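Wulside Home Help Desk
Ticket: Zipper sticking on red molded bag (Jullico)
Status: Open, waiting on customer

Customer wrote:
Hello, and thank you for reading this, I know it's a long one! I bought the red Jullico bag from you in June, the ridged one with the raised character on the front, and it has been a lovely thing to have in the house. It holds all the bath toys and then some. My trouble is the zipper. It runs nicely until it gets near the handles and then it stops dead, and I have to wiggle it back and start over. I've tried candle wax, which helped for 4 days, and a little dish soap, which did nothing except smell nice.

Reply from support:
Thank you so much for the details, and I'm glad the bag is earning its keep. Molded bags like yours can be stubborn up by the handles, where the shell is stiffest. Could you empty it, stuff it with a towel so the top sits square, and leave it overnight, 8 hours or so? Then run the zipper slowly with one hand while you hold the edge flat with the other. Please skip the soap from now on, as it dries sticky in the teeth.

Customer wrote:
Towel done, and it's better, though I wouldn't call it cured. It still catches at the same spot.

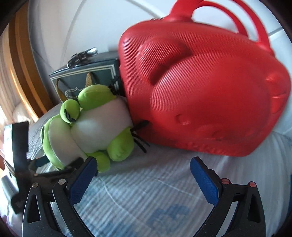 My usual place for it is the tiled wall, and the green and white plush lives next to it (he is not for the bath, he just likes company). Looking at it now, the whole bag is tipped over to one side against the tiles, and the bit of zipper that bothers me is right by the base of the big handle. Could the leaning be pulling it crooked? I'm happy to stand it up straight for a while and report back.

Reply from support:
I think you may well be onto it! Please keep it upright for a week and write to us on this same ticket. If it still catches, we'll arrange an exchange.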